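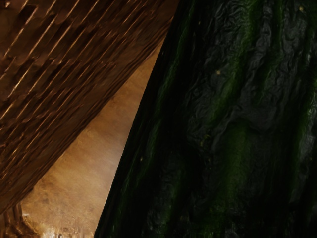

Section 4. Setting up the pick-and-place task in the simulator

In this section your team loads the table task and makes the first grasp by hand control. The task is the same for all schools in the Sedham Robotics Club league. Please finish Section 3 before you start, because the arm must already be connected to the Ninura panel.

4.1 Load the room

1. Open Ninura and choose the Coritz room from the list.
2. Wait until the floor and the walls are fully drawn. On older school laptops this can take about 50 seconds.
3. Press Reset Objects one time. Pressing it again during loading will put the objects in wrong places.
4. Check that the basket is on the table and that its opening faces up.

Note: The wrist view and the room view are opened in separate windows. Keep both open during the whole task.

4.2 Grasp the cucumber

5. Set the arm speed to 7. Beginners should not go higher.
6. Move the gripper over the middle of the cucumber and turn the wrist until the fingers are across it, one on each side.
7. Lower the arm slowly and close the fingers.
8. Lift straight up. Do not move sideways before the cucumber is higher than the basket rim.

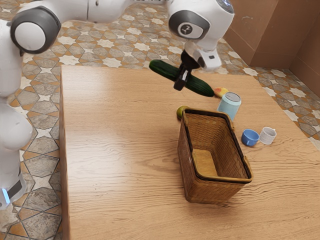
Figure 4-1. Room view with the cucumber held in the gripper and the basket on the table.

Caution: A long object can hang at an angle after the lift. If one end is low, go around the other objects with more distance - a touched can or cup costs points in the MacDonald round.

4.3 Place and save

9. Bring the cucumber above the basket and lower it before you open the fingers.
10. Press Save Run. The file name must start with your team number.

Note: Each team has space for 200 saved runs. Delete failed runs from the panel only, not from the folder. If error 42 appears, close the wrist view, open it again and repeat step 10.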